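Teaching Kitchen Chores by Remote Control
16 April 2020
By Krešimir Perić

When our team at Ustmont started the Gurkar project, we figured the hard part would be the software. Well, we spent most of April just learning to drive the arm! The idea is simple enough: a person steers it through a small chore, the computer records every joint angle, and later a model (ours is called Gitard) tries to learn from those recordings. 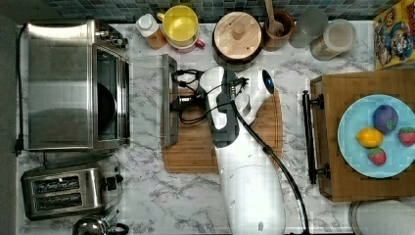

Figure 1. The arm over the cutting board, with the toy food on a plate to the right.

We set ourselves a goal of 200 demonstrations and got 90 that we were happy to keep, which felt pretty good for 3 beginners taking turns at the controls. My own early ones were slow and jerky, and I'm a little embarrassed that they're still in the folder.

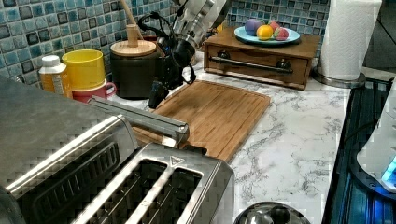
What helped most was agreeing on a pace before each session, and talking out loud while driving (it sounds silly, but it really does calm your hands down). Next we'd like to try guiding the arm by hand and see which set of recordings Gitard learns from more easily.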